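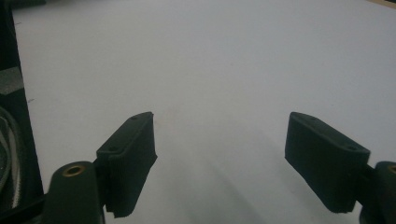 A hand-held gripper with its jaws open over a pale surface. The ribbed inner faces of the fingers are the part this job is concerned with.

Test Technician (Gripper Faults) - fixed term, 12 months
Osar, Dodcombe

Osar makes hand-held grippers and the matching grippers that go on robot arms. People use the hand-held ones to record everyday tasks, and the recordings are used to teach the arms. We are looking for a technician to work full time on one problem, which is that our fingers have been dropping things.

What happened

In spring we ran a long handling trial on the Han gripper at our Dodcombe workshop. The trial was planned as 2,000 picks with glass jars, tins and small boxes. We stopped it at 1,467. By then the gripper had let go of its load 133 times, and the last of those was a full jar that came down on the edge of the bench and broke. A member of staff was standing closer than she should have been and had a cut to the forearm. She was treated on site and was back at work the next day.

We looked into it and found two things. The ribbed face on the inside of the fingers wears faster than we had allowed for, and it wears unevenly, so one finger can be holding well while the other slips. The software also went on reporting a good grip in most of the cases where the load was already moving. The arm carried on at full speed with something it was about to drop.

The first 1,288 picks were logged properly. After that the logging was patchy, and we can't say for certain when the faults became more frequent. Part of this job is making sure that doesn't happen again.

Han grippers out with customers have been limited to light loads until the work is finished. We told them why.

What you will do

Run repeat trials on worn and new fingers and write down what you find, including the dull days.
Inspect fingers, mounts and inserts before and after each run, and keep a record for each pair.
Compare the hand-held gripper with the arm-mounted one. They share the same finger design but are not loaded in the same way.
Work with our software staff on a slip warning that stops the arm. The test version is called Purkex and it gives too many false alarms at present.
Fit and check guarding round the test cell. You will be able to stop any trial, at any point, and you won't be asked to justify it first.
Write a short report every two weeks that goes to the whole company.

You will report to Aušra Kazlauskienė, who runs testing. Day to day you will share the workshop with Kaiwen Song, who designs the fingers and would like to know what is wrong with them.

What we need from you

Experience of hands-on testing, repair or inspection. It could be from a factory, a garage, a hospital equipment department, the forces or somewhere else.
Careful written records. We will ask to see something you have written, with names taken out if need be.
Comfortable with hand tools, callipers and a spreadsheet.
Willing to tell a designer that a part has failed.

It would help if you have worked near robot arms or other moving machinery, or if you can write simple scripts. We can teach both. You don't need a degree.

The work involves standing for part of the day and lifting boxes of test items. If either is difficult for you, please apply anyway and tell us - the benches adjust and the lifting can be shared.

Hours and terms

37.5 hours a week, Monday to Friday, on site. Start and finish times are flexible either side of 10 to 3. There is no night or weekend work, and no trial runs with only one person in the building. 25 days' holiday plus bank holidays. Pension after the first month. The pay band is on the application form, and we don't ask what you earn now.

How to apply

Ask the Dodcombe office for the form, or pick one up at reception. Send it back with a covering letter of no more than one page. In the letter, tell us about a fault you traced, how you went about it, and anything you got wrong on the way. Please don't send a general CV on its own.

Interviews will be held in August. They last an hour and include a practical task: we give you a pair of used fingers and a magnifier and ask you to write up their condition. If you would like to see the test cell before you decide whether to apply, ask for Aušra and she will arrange a visit.

Shortlisted applicants can read the full report on the stopped trial before interview. Reasonable travel costs are paid, so keep your tickets.

Posted 2025-06-29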